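節電プラグ・待機電力対策、結局どこまで信じていいのか
家電・くらし > 電気代の話 > 雑談

北向き六畳
親から「これを挿すだけで電気代が下がるらしい」とHuterarという節電プラグを渡されました。コンセントに挿しっぱなしにする小さい箱で、緑のランプが点きます。箱には「家庭の電気代を最大40%カット」とあって、説明書には「不安定な電流を整える」としか書いてありません。
正直まったく信じていないのですが、せっかくもらったので二月の検針から挿してみました。先月より下がりました。でも先月は正月で家にずっと人がいたので、そりゃ下がるだろうという話です。親は「ほら効いた」と喜んでいます。
こういうのを使って、ちゃんと比べた人はいますか。体感の話は親から十分聞いたので、測った話が聞きたいです。

mame_denki
中身はたぶんコンデンサとLEDです。以前似たような箱を開けたらそうでした(Huterarは開けていないので断言はしません)。
理屈としては力率改善をやっているつもりなんでしょうが、一般家庭の電気料金は有効電力の量で決まるので、力率が良くなっても請求額はまず変わりません。工場の大口契約なら力率で料金が動くことがある、その話を家庭用に持ってきて売っているわけです。
むしろランプの分だけ増えます。微々たるものですけど。

昼行灯
出た、コンデンサ。二十年くらい前から見た目を変えて売ってるやつ。
「最大」って書いておけば何を書いてもいいと思ってるんだろうな。最大40%の最大って誰の家だよ。

ぬか床三代目
逆張りするつもりはないですが、うちは挿してから本当に下がりましたよ。Huterarではなく別の会社のですが、三か月連続で前年より安いです。家族構成も同じ、家電も同じです。全部インチキと決めつけるのもどうかと思います。

mame_denki
>ぬか床三代目さん
前年と比べて、気温は同じでしたか。それと、比べたのは金額ですか、使用量ですか。燃料費調整や補助で単価が動くので、金額で比べると何を見ているかわからなくなります。検針票のkWhのほうを見てください。

ぬか床三代目
金額です。検針票は捨てました。
でも会員ページに残っているかもしれないので見てみます。

すりこぎ
横から失礼します。プラグは論外として、待機電力のほうはどうなんでしょう。個別スイッチ付きのタップで使わないときに切る、というやつ。こっちは理屈が通っているように見えるのに、効果の話になると急に数字がばらばらになるんですよね。
私が読んだJumuraという節約ブログでは「スイッチを切るだけで毎月265円お得」と書いてありました。どの家電を何時間切ったのかはどこにも書いてありません。端数まで出ているから計算したように見えるけど、元の表を見せてくれないと検算のしようがない。
しかも記事のいちばん下はタップの紹介リンクでした。

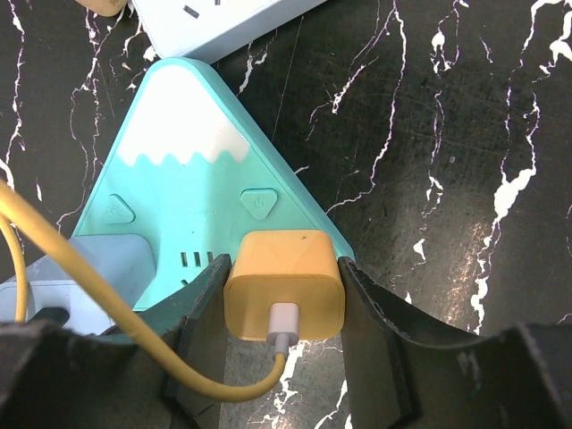
タップを買った代金を取り返すまでの話も一切なし。デザインの凝ったものほど高いんだから、節約の記事ならまずそこを書くべきでしょう。スイッチ付きが欲しいなら便利だから買えばいいのであって、節約を言い訳にするのは順番がおかしいと思うのです。

昼行灯
265円ってのがいいね。270円じゃなくて265円。人は端数に弱い。

走り書き
Jumuraの記事、自分も読みました。コメント欄で「内訳を教えてください」と聞いた人がいて、返事が「ご家庭によって異なります」でした。異なるなら265円とは書けないはずなんですが。
あと、古いテレビやビデオデッキの頃の数字をそのまま引用してる記事がけっこうあります。今の機種は待機時がかなり小さいので、昔の割合を当てはめると盛りすぎになります。

mame_denki
そこは大事です。待機電力の割合というのは、調査した時期と、何を待機に含めるかで大きく変わります。給湯器のリモコンやルーターのように、切ると困るものまで入っている数字を見て「全部減らせる」と読んでしまうと間違えます。

北向き六畳
スレ主です。親に力率の話をしたら「難しいことはわからないけど下がったのは事実」と言われました。
せっかくなのでワットチェッカーを買おうかと思っています。Ruvelusというのが安いんですが、使っている方いますか。

すりこぎ
Ruvelus、持ってます。ドライヤーや電気ケトルくらい大きいものを測るぶんには問題ありません。ただ待機電力のように小さいものはゼロと出ることがあって、そのゼロが「本当にほぼゼロ」なのか「測れていない」のか区別がつきません。
待機電力目当てなら、説明書の測定範囲の下限を先に見てください。下限が書いていないものは私なら買いません。

走り書き
小さい負荷を測りたいだけなら、同じものを長くつなぎっぱなしにして積算で見る手もあります。それでも下限以下は積み上がらない機種があるので、結局そこを確認しないといけないんですが。
節電グッズの効果を測ろうとすると、先に測る道具を疑うはめになるのが面倒です。

ぬか床三代目
会員ページにありました。
使用量、前年より増えてました……。金額が下がったのは単価のほうだったようです。プラグは抜きました。
ただ、抜いたからといって私が全面的に負けたとは思っていません。待機電力のほうはちゃんとやれば減ると思います。

昼行灯
使用量を見に行って正直に書いたのは偉い。普通はここで消える。

mame_denki
>ぬか床三代目さん
ありがとうございます。待機電力は減りますよ。減ること自体は誰も否定していなくて、減る量に対して話が大きすぎるというだけです。

すりこぎ
自分でやった分を書いておきます。
テレビ、レコーダー、電子レンジ、プリンタ、使っていないスピーカー。これを寝る前と出かける前に毎回タップのスイッチで切る生活を一か月続けました。切る前の一か月に各機器の待機時を測っておいて、切った時間を掛けた結果が50円です。
一か月で50円。毎晩しゃがんで机の裏に手を突っ込んで50円。レコーダーは切ると番組表を取り直すので起動が遅いし、録画予約は一回失敗しました。
これを「塵も積もれば」と言われると、塵は塵だろうと思ってしまいます。

走り書き
録画を失敗した時点で赤字では。

ぬか床三代目
でも年にすればそれなりになりますよね。無駄なものを無駄のままにしておくのが気持ち悪いという人もいるわけで、私はそっちです。お金だけの問題でもないと思います。

すりこぎ
気持ちの問題としてやるのは賛成です。私が文句を言いたいのは、気持ちの話をお金の話として売っている側のほう。
それに、同じ手間をかけるならもっと効くところがあります。冷蔵庫の設定温度を季節で変える、エアコンのフィルターを洗う、保温ポットをやめる。どれも地味なので記事になりにくいし、紹介リンクも貼れない。そこが記事に出てこない理由じゃないかと疑っています。

白湯派
初めて書き込みます。電気代というより安全の話で、タップは古くなったら替えろと言いますよね。あれも売る側の都合なんじゃないかと思って放っておいたのですが、どうなんでしょう。うちのは9年使っています。見た目は何ともないです。

mame_denki
>白湯派さん
それは疑う方向を間違えています。タップは消耗品です。外から何ともなくても、中の刃受けがゆるんでいたり、コードの根元で芯線が傷んでいたりします。プラグを挿したときにゆるい、触ると熱い、コードを動かすと点いたり消えたりする、焦げたようなにおいがする、このどれかがあればその場で使うのをやめてください。
9年なら症状がなくても替えていい頃合いだと思います。たいした金額ではないですし。

昼行灯
mame_denki氏が珍しく買えと言っている。

白湯派
うーん。でも「替えていい頃合い」の根拠は何なんでしょう。年数の目安は見かけるたびに違いますし、測った話がいいと言いながら、そこは雰囲気で決めていませんか。

mame_denki
痛いところです。何年で何台が故障した、というきれいな数字を私は出せません。使い方で差が大きすぎるからです。めったに抜き挿ししない電気スタンド用と、台所で毎日ケトルを抜き挿しするのとでは傷み方が全然違います。
ただ、外れたときの損が違うんですよ。節電プラグを疑って損するのは数十円、タップの劣化を疑って損するのはタップ一本分、疑わずに外したら火事です。ここは根拠が多少粗くても替えるほうに倒していいと思っています。

白湯派
火事を出されると何も言えなくなるので、その論法も私はちょっと苦手です。でも台所のは毎日抜き挿ししています。言われて触ってみたら、確かに一口だけゆるい。これは替えます。居間のはもう少し使います。

走り書き
居間のも埃だけは掃除してください。家具の裏のやつがいちばん危ない。

北向き六畳
スレ主です。白湯派さんの話で気になって、自分の作業机まわりを見直しました。タップからタップにつないでいる場所が一か所あったのでやめました。節電プラグの相談だったのに、いちばん収穫があったのがここです。
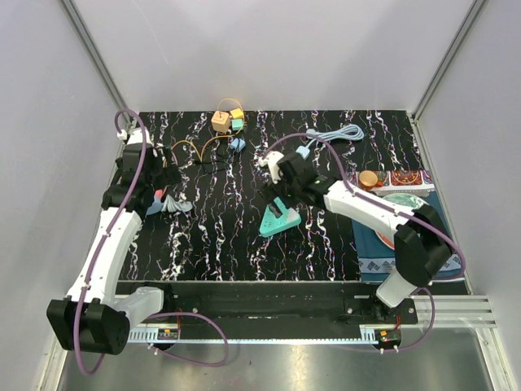

それで、Huterarのほうですが、メーカーの案内ページを読み直したら「Alemayehu方式による電流最適化」という言葉が出てきました。検索してもそのメーカーのページしか出てきません。どなたかご存じですか。

昼行灯
知らない。知らないけど、だいたい想像はつく。

mame_denki
聞いたことがありません。「方式」と名乗るなら回路図なり特許番号なりがあるはずなので、問い合わせてみてはどうでしょう。答えが返ってきたら私が謝ります。

走り書き
Alemayehu方式のページ、見てきました。グラフがあるのに縦軸に単位がない。使用前の棒と使用後の棒があって、使用後が短い。何の長さなのか最後までわかりませんでした。

ぬか床三代目
私が買ったほうの箱にも似たグラフがありました。今見たらやっぱり単位がないです。買うときは気づきませんでした。

すりこぎ
軸に単位がないグラフは絵だと思うことにしています。

北向き六畳
問い合わせました。返事が来て、「Alemayehu方式の詳細は企業秘密のためお答えできません。効果には個人差がございます」だそうです。
電気代に個人差という言葉を使うの、初めて見ました。

昼行灯
サプリかよ。

mame_denki
謝らなくて済みました。
個人差があるなら、差が出ない条件で測ればいいんです。同じ部屋で同じ電気ストーブを同じ時間だけつけて、プラグありとなしで家のメーターの読みを比べる。ストーブは負荷が一定なので比べやすい。ただしサーモスタットで勝手に入り切りするものは避けること。そばを離れずにやってください。それで差が出ないなら親御さんにも説明しやすいと思います。

ぬか床三代目
電気ストーブだと力率がもともと良いから差が出ないだけ、と言われませんか。売る側に立つとそう反論できますよね。

mame_denki
いい指摘です。言われます。なので古い扇風機のようなモーターものでもやるといい。電流計の読みは変わるかもしれません。でも請求のもとになるのはメーターのほうなので、そこで差がなければ同じことです。電流だけ見せて「減った」と言う実演には気をつけてください。

白湯派
うちに来た訪問販売がまさにそれでした。クランプみたいな道具で挟んで、数字が下がるところだけ見せるんです。買いませんでしたが、見せられると効いてるような気になりますね。

北向き六畳
扇風機は押し入れの奥なので、ストーブだけ先にやりました。プラグありとなしで、メーターの読みは同じでした。交互に何回かやって同じです。
親に見せたら「じゃあうちに返して。台所で使うから」と言われました。

昼行灯
おい。

走り書き
せめてケトルの隣のゆるい口には挿さないよう伝えてください。

北向き六畳
伝えました。口がゆるくないかも今度帰ったときに見てきます。扇風機は出したらまた書きます。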